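Unit 6. Missing persons: the ambiguous status of the absent and the rights of relatives

Reading for this unit: course packet, pages 40 to 55. The Murnero case file is in the shared folder. Bring the file to the seminar, on paper if you can.

1. Terms

A missing person, for this course, is someone whose whereabouts are unknown to the family and who has been reported missing, on the basis of reliable information, in connection with armed conflict, internal violence, or another situation that may call for action by a competent authority. The definition does not depend on who caused the disappearance. A soldier lost in a retreat and a farmer taken at a checkpoint both fall under it.

Enforced disappearance is narrower. It requires a deprivation of liberty, the involvement of the state or of people acting with its support or acquiescence, and a refusal to acknowledge the detention or to say what happened to the person. Abductions by armed groups with no link to a state are usually handled under other headings: hostage taking, unlawful confinement, or, where the conditions are met, crimes against humanity.

Students often mix up the two terms in the written assignment. Check which one your source uses, and keep to it.

2. Legal position of the absent person

Most legal systems offer three options.

Declaration of death. Opens the estate, ends the marriage, allows a pension to be paid. Many relatives refuse it. They see it as giving up the search, or as helping the people responsible to close the matter.

Declaration of absence. The person is presumed alive, and someone is appointed to look after property and sign papers. Fewer systems have it in a form that suits conflict cases. Waiting periods can run to several years.

No declaration. In practice the most common situation. Bank accounts stay frozen, and a spouse may be unable to travel with the children, sell a field, or renew a lease.

In the Murnero file, 223 families were registered in the first round. By the second round the register held 754 names. The increase does not mean that more people had disappeared between the two rounds. The first round took place in the town only, and the outlying villages of Endside and Bodano were added later. Keep this in mind whenever you compare lists. 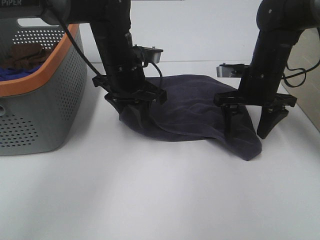
Yatziri Figueroa objected at this point that a register with two collection methods should not be given as one total at all, and that the families in Bodano were asked different questions from those in the town. The objection is a fair one. The town form asked for the date of last contact, while the village form asked for the date of disappearance, and these can be months apart. If you cite the total, say how it was put together.

3. The right to know

Under the law of armed conflict, the parties must take all feasible steps to account for people reported missing and give the family any information they have. Human rights law reaches a similar result by another road. Courts have held that leaving relatives without answers for a long time can itself amount to inhuman treatment of those relatives. Look at how the authorities responded to inquiries: whether letters were answered, whether witnesses were heard, whether sites were secured.

The duty is one of means. A state that searches properly and finds nothing has not breached it. 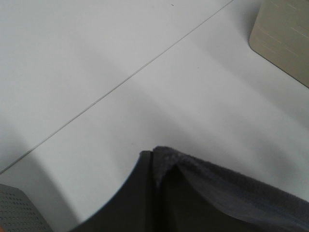

The duty also continues after the fighting stops. A change of government does not end it, and neither does an amnesty for the people involved. What changes is the practical side: archives get moved, former guards leave the country, and burial sites are built over. Early protection of sites and papers matters more than most transitional authorities expect.

4. Family associations

Associations of relatives do several jobs at once. They collect testimony, put pressure on ministries, and help members with paperwork. The Kollár memorandum in the packet argues that these jobs should be kept apart, with testimony passed to a trained body as early as possible. Its main concern is repeated interviewing, which tires witnesses and produces small differences between accounts that a defense lawyer can use later.

Against this, some associations say that members will only talk to people they know. Read both positions before the seminar.

For the seminar

Draft a one-page letter from a family in Endside to the authority holding the detention records. State what is being asked for and on what legal basis. Leave out any claim that the file does not support.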